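Secondhand tables, and why everybody suddenly wants a long one

Thursday, October 1, 2026

Seven in the morning, Lasotau flea market, and the good tables are already gone. Zane Mets knows this. She was here at five with a flashlight and a thermos and a cousin's van she has to give back by noon.

"People used to want small," she says, walking fast. "Small, round, folds up. Now it's long. Everyone asks me for long."

She has been selling used furniture for nine years, first out of a garage and now from a former tire shop on the edge of town. Last year she moved 287 tables. Most were kitchen tables, plain ones, nothing you'd see in an auction catalog. The cheapest went for 30 dollars with a cracked leg. The best was an oak refectory thing that took four men to lift – 2,000, cash, and the buyer didn't even haggle.

Why long? Depends who you ask. Mets blames people working from home. One end for the laptop, one end for supper, the middle for mail and homework and whatever the cat is doing. Gudrun Voß, who restores them two streets over, thinks it's simpler than that. Apartments lost their dining rooms and then got them back when walls came down. Big room, nothing in it. You need something to put in the middle.

Voß works slow. Her shop smells of shellac and coffee. On the morning I visit she's got a farmhouse table upside down on blankets, and she's picking old glue out of a joint with a dental tool. Won't use a power sander on anything older than she is. Won't say how old that is either.

Her advice for buyers, given mostly with her back to me: get under it. Top tells you nothing, tops get refinished. Look at the underside, look for holes that don't line up with anything, look for a leg thats a different color. Push on one corner. If the opposite corner lifts, the floor might be bad, so move the table and push again. Smell the drawers.

And measure your stairs. She's had three tables come back from the same building in July alone, same landing, same turn. One customer wanted the ends sawed off. She said no and sent him to Mets.

Mets sold him something shorter.

There's a new-furniture side to all this too. Cultmont, the chain out by the highway, brought in a long model this spring called the Evia. 300 dollars, flat box, legs screw on. I sat at one for an hour in the store cafe and it wobbled when a kid ran past. Mets says she already gets them in used. She takes them, she isn't proud, but she puts them out back.

Then again my sister has one and loves it. Two kids, glitter glue, she says she'd cry if it were oak.

Back at the market it's nearly ten and starting to drizzle. Tarps coming out. Mets has found one after all, behind a stack of doors at the Lapiņa stall – pine, painted green at some point, a burn mark the shape of an iron. She gets down on the wet gravel and slides underneath on her back. Long silence. A hand comes out and waves for the flashlight.
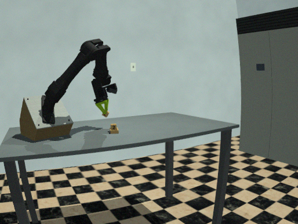
"How much for this and the bench?" she calls up, still under there. The seller names a price. She laughs and stays where she is. Eventualy he names another one, and she asks if he'll help carry it to the van.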